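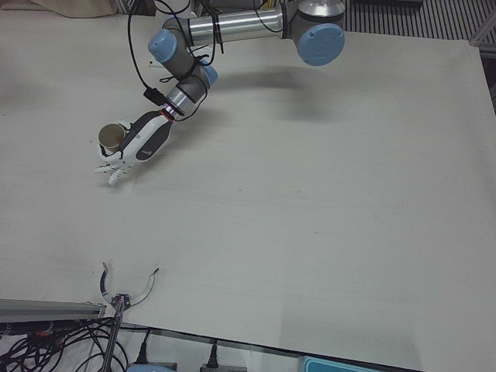
Chapter 4
Planning for Two Arms

Reading time: 40 minutes

Previous | Contents | Next | Exercises

A planner for a single arm answers one question: is there a path from the present joint angles to the goal that touches nothing along the way? Add a second arm over the same table and the question changes. Each arm is now an obstacle for the other, and it is an obstacle that moves.

In Chapter 3 we treated the workspace as fixed. The table, the rail and the objects were loaded once, and the collision checker used them until the motion ended. That works as long as one arm stays parked. When both move, the checker has to know where each arm will be at every moment of the plan, and the plan has to include time.

There are two common ways to set this up. The first joins both arms into one large robot and searches for a path through all the joints together. If a path exists, a complete search will find it, but the search space grows quickly with every joint added. The second plans one arm first, freezes that path, and then plans the other arm around it. It is faster, and it sometimes fails on problems that have an easy answer, such as when the first arm's path blocks the only way in for the second.

We will build both. The code for this chapter is in the Plarunov library, in the folder named two_arm. Readers who skipped the setup in Chapter 1 should go back and install it now.

4.1 Hands that do not match

Many textbook problems give both arms the same gripper. Real cells often mix them, with a jointed hand on one side and a two-finger gripper on the other. This affects the planner in three places:

- The collision model. A hand with its fingers curled takes up a different volume than the same hand with its fingers spread, so the model must be updated after every grasp.
- The grasp list. A paper cup can be held many ways by a jointed hand. A pair of curved claws allows fewer.
- The held object. Once a cup is in the hand, it becomes part of the arm, and its tilt may be limited by what is inside it.

Cables are a fourth matter, and most planners leave them out. A loop of cable beside the wrist is soft and hard to model. Adhiambo Bakilana, who wrote the first planner for the Gondale cell, wrapped each forearm in a padded cylinder wide enough to cover the slack. The padding rules out some good paths. Of 2804 logged plans, she found that roughly 5 percent failed only on account of it, and she kept it in.

4.2 A first problem

The left arm holds a cup near the table. The right arm is at the front edge with its gripper open. Plan a motion that brings the cup to a point both arms can reach, and stop there. The handover itself is covered in Section 4.5.

Begin by listing the joint limits of each arm and the poses of both bases in one shared frame.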